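September 2, 2025

Quick one tonight, have to be up at 4.

So. Sleep. Or the lack of it. I moved to Flindham in the spring and haven't had a decent night since, and everybody has a theory. Glória says it's the coffee. Eduardo says it's the phone (he's on his phone when he says it). My doctor says keep a diary, so I kept a diary, 16 nights, and mostly what it shows is that I go to bed at a different time every single night. Great. Thanks, diary.

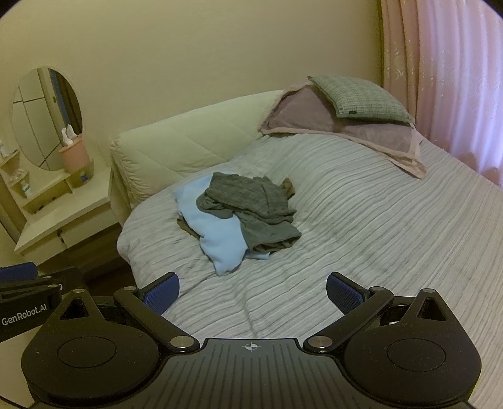

Anyway. Things I've tried. Magnesium, nothing. Warm milk, gross. One of those rain sound apps, which made me get up to pee. Reading something boring worked for a week, an old history of the Seixas railroad my uncle left me, and then I got into it and was up till all hours wanting to know what happened with the bridge.

What did help a bit: no screens after dinner, window open, and getting up at the same time no matter what. That last one hurts. I hate it. But I fell asleep before midnight twice last week wich is a record.

Also stopped napping on Sunday-type lazy afternoons. Mostly.

Vitória wants me to spend around 200 on a fancy pillow. Not yet. Maybe if the boring stuff quits working. I've got two more weeks of diary to do first and I already forgot to fill in last night.
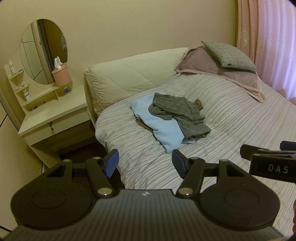

Striped bedspread, mauve pillow, tweed cushion.

If you've got a trick that isnt magnesium, leave it in the comments. Will read them in the morning. Or at 3am, lets be real.

OK, lights out.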